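Workshop and Storeroom Gallery: Wooden Pieces, November

Gotetside Turning Group

The pieces on this page were in the storeroom at the Vikmont building while we got the shelves ready for the winter sale. Most were made by members over the past few years. A few were left to the group and have been there longer than any of us can remember.

Rochelle Kasprzak sorted the pieces and wrote the labels. Jurgita Pētersons checked the woods where she could. Where she was not certain, the label says "unknown" and we have left it that way. If you recognize something as your own work, send us the label number and we will add your name.

The storeroom is open to members on Friday evenings from 4 until the building closes. Please sign the book by the door. Items can be handled, but put them back on the same shelf, as the labels go by shelf.

About the rims

A lot of people asked for more on rims after the last open evening, so this gallery leans that way. A rim is the part that gets picked up, knocked and looked at first. Newer turners often leave it thin because thin looks skilled. A thick rim takes longer to sand well, and any flat spot shows as soon as light runs along it.

Rochelle prefers a rounded edge with no sharp corner on either side. Jurgita likes a small flat on top with the corners just broken. Both are fine for the sale. What we do not want is a rim that was rounded by sandpaper alone, as it usually comes out uneven. Cut the shape with the tool first, then start sanding at 120 or so and work up. Stopping at 200 or a little over is enough for an oil finish.
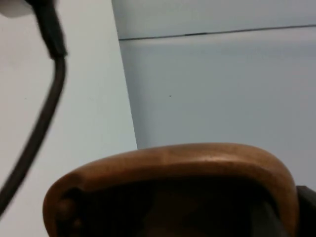 Brown wood with a thick, rounded rim. Lighter streaks of grain show along the top, and there is a small bump on the inner face.

Small bumps and knobs on an inside wall come up often in the storeroom. On a turned piece they can be a knot or a bit of filler, or something added on purpose. Look at it with a lamp held low before you decide to cut it back. If the grain runs around it, it is probably a knot, and most buyers don't mind one. If it moves when you press it, put the piece on the repair shelf with a note.

Deep pieces are harder to check than shallow ones. The inside goes dark quickly and tool marks near the bottom get missed. Run your fingers around the inside wall slowly. You will feel a ridge well before you see it.

Finish and care

Pieces with an oil finish should be wiped with a soft dry cloth before they go on the table. Do not use the spray polish from the kitchen. It leaves a film that has to be taken off with steel wool, and we spent most of one evening doing that last year.

If the wood looks dull, one thin coat of the Zorine oil is plenty. Leave it overnight and buff it the next day. The can is on the bottom shelf next to the rags. Used rags go flat over the rail outside to dry, never in the trash can.

Labels and prices

Each label has a shelf letter and a number. The numbers go up to 217 this time, with some gaps where members took pieces home. Prices are in pencil on the back. Please don't change a price without asking Rochelle.

Anything unsold goes to the Amoah Hall table in the spring or back to the maker. Tell us which you prefer when you drop off your work. Large items need to be picked up, since the hall has very little space under the tables.

More pieces will be added to this page as the labels are finished. The lidded boxes and the spoons are next.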